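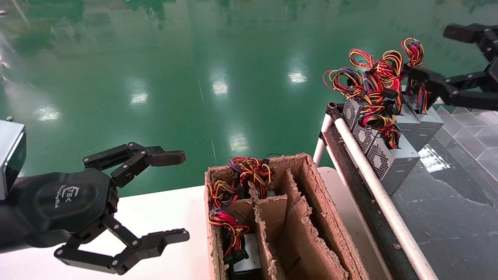
Sesby divided cartons, six months on

We refurbish desktop computers for schools and community groups, and power supplies are the part we move the most of. They're heavy for their size, the casings have corners that scratch whatever is next to them, and the older ones come with a great lump of permanently attached cable. For years we stacked them in plastic tubs and put up with the tangles. In March we switched to the Sesby divided carton, a corrugated cardboard box with slot-together dividers, and bought a bundle of 80.

The cartons arrive flat. Folding one up and taping the base takes a couple of minutes the first time and a good deal less after that. The dividers come as separate strips that slot into each other and drop in from the top. They're a snug fit when new. The instructions are a single printed sheet and you won't need it twice.

A standard desktop unit sits in a compartment with the casing at the bottom and the leads coiled on top. This is the main thing the carton gets right. The divider stops one unit's cables wandering into the next, so you can lift a supply out by the casing without bringing its neighbour along. With the tubs we regularly pulled up two at once and then had to stand there threading connectors back through loops.

It doesn't cure untidy cables. If the leads go in as a loose bunch they spring up above the rim and the flaps won't close flat. Róisín Ní Mhurchú, on our packing bench, folds each bundle back on itself and tucks the big motherboard connector down the side of the casing. I've tried Velcro ties as well, which look neater but slow the job down, and they have to come off again at the test bench.

Wear is where I'd mark it down. The board is plain brown and the cut edges aren't reinforced. On the cartons that go back and forth between testing and storage, the rims fray and then start to tear, usually at the corners first. We've retired 53 of the original bundle. Most of those were still sound in the base, and the dividers were fine to reuse, but once the rim goes the top flaps stop lining up and you can't stack on them with any confidence. Cartons that get packed once and sit on a shelf still look close to new.

Damp is the other limit. Vojtěch Urban left 2 of them by the roller door overnight and the bases had gone soft by morning. Keep them off the floor.

We also tried the Bondetti plastic crate with foam inserts. It's far tougher and costs a lot more, and the foam slots were too narrow for our longer units. For gear that travels by courier every week I'd probably pay for it. For shelf storage and short trips across the workshop I wouldn't.

A few smaller points. There are no hand holes, so a full carton has to be carried from underneath. There's no printed panel for labels, though marker takes well on the board. Spare dividers are sold separately in packs of 6, and I'd add one to the first order.

I've reordered, a smaller bundle this time, and we now run cloth tape around the rim before a carton goes into daily use. It adds a minute or so to each one.

Rating: four out of five for storage, three for daily handling.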